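Old straw rain capes go on show at Drerau

Wednesday, August 19, 2026

A straw rain cape of the sort worn by farmers and pedlars in old Japan goes on show in Drerau next month, along with 14 other pieces of everyday travelling gear. Free to get in, no booking.

The cape is a mino - bundles of rice straw tied at the neck and left to hang loose down the back, so the rain runs off the ends. Country people made them at home in winter when there was little work in the fields. Few have lasted. Straw rots, mice get in, and a worn out cape usually went on the fire or under the animals.

Zulmira Nogueira, who put the display together, has been after one for years. "You see them in prints all the time, hunched figures on a bridge in the rain," she said. "Finding a real one that hasn't fallen to bits is another matter."

Also in the cases: straw sandals, a folding candle lantern, a medicine box worn at the belt and a writing set small enough to go up a sleeve. The sandals are new, made for the show. Walkers on the old roads got through pair after pair, and bought more from stalls along teh way.
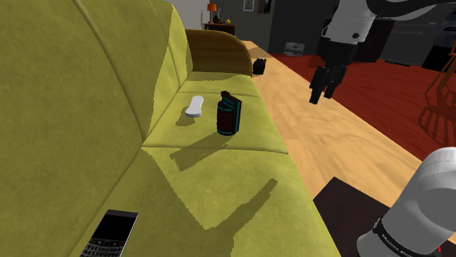
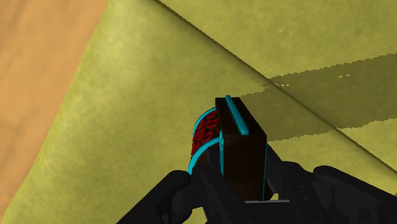

Spies get a mention too, but only a short one. Old manuals talk of going about dressed as a monk, a merchant or a travelling player, and plain clothes like these would of suited the job. Nogueira is wary of saying more. No black suits in the display, she says, and no throwing stars.

Izzati Sopacua will run a straw plaiting class on three Saturdays in September at the Galli Rooms, next door to the museum. Up to 40 places in all, £3 each, straw provided. Children welcome with an adult. Bring an apron, it gets dusty.

Talks on the post roads and their inns are planned as well, dates still to be fixed. A small booklet by Nogueira, printed by Panico, will be on sale at the desk - 2000 copies, with a fold-out map of the coast road.

The show is on the ground floor and opens in the first week of September. Closed Mondays. Parking at the back is tight, the Oton bus stops outside.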